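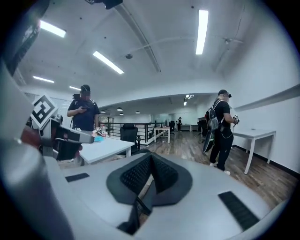
4. Construction and Setup of the Hand-Held Units

4.1 Shell and fingers

The Rivo is a two-part shell printed in gray filament on the shared printers at Grestent. The body is split along its long axis and closed with screws from the underside, so the trigger linkage can be reached without removing the camera. An earlier body, printed in one piece, had to be cut open each time the return spring slipped off its post. It was dropped after the second repair.

Fingers are printed separately in a flexible material and pressed into a socket in the body. We tried three rib spacings. The widest spacing folded under light load and the narrowest was too stiff to close around a pen. The middle spacing was kept for all units reported in this paper. Each finger was opened and closed 200 times on the bench before first use, and its rest position was measured again afterward. Fingers that had crept by more than 1 mm were discarded.

The fit between finger and socket was the main source of trouble. Sockets printed upright came out slightly oval, and a finger seated in an oval socket can turn by a few degrees when it meets a hard edge. Printing the body on its side cured this at the cost of more support material. A layer of tape around the finger root also works, but it has to be replaced every few days.

4.2 Markers and camera mount

Square black-and-white markers are fixed to flat plates. Markers on curved parts were tested and gave unstable corner positions, in particular near the border of the wide-angle image, where lens distortion is strongest. Plates were glued first and the markers applied after the glue had set – reversing the order left bubbles under two of the first prints.

The camera mount, which we call the Noguchi mount after the workbench where it was drawn, places the lens behind and above the fingers. Its tilt was chosen so that the fingertips stay in view through the full stroke. Part of the body is therefore always in view as well. This region is fixed relative to the lens and is masked before any tracking is attempted.

4.3 Trial space

Trials were run in the open office area next to the workshop. The room was used as found: white tables along the sides, office chairs, a plank-pattern floor, and ceiling lights that could not be dimmed separately. Small items and a blue cloth served as handling targets. People walked through the area during trials, and segments were not rejected for that reason. Reflections of the ceiling lights on the floor were a larger problem for tracking than moving people were, and were handled by limiting the number of features accepted from the lower part of the image.

Operators worked standing or walking, with recording equipment carried on the back where a session called for it. Cables were routed down from the shoulder and held at the waist. A cable left free tends to catch on chair arms.

Figure 6. View past the ribbed black finger of one unit toward a gray chair cushion. At right, a hand holds a small white and black device with a square marker. The long desk at left carries a water bottle and a blue cloth.

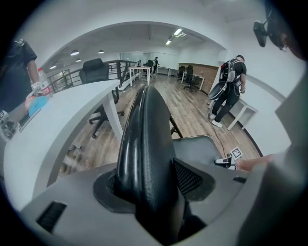
4.4 Recording and checks

Logging was done with Somik, a small script written for this build. It stores the camera stream, trigger position and a shared clock signal, and it refuses to start if the clocks of two units differ by more than one image interval. We collected 1,393 segments in August. Of these, 36 were removed because the trigger signal dropped out, in most cases through a worn connector on a single unit. That connector has been replaced by a locking type.

Calibration was repeated at the start of each session with a printed board laid flat on a table. A unit that had been dropped was recalibrated before further use, whether or not damage was visible. The mount screws were marked with paint to show any movement between sessions.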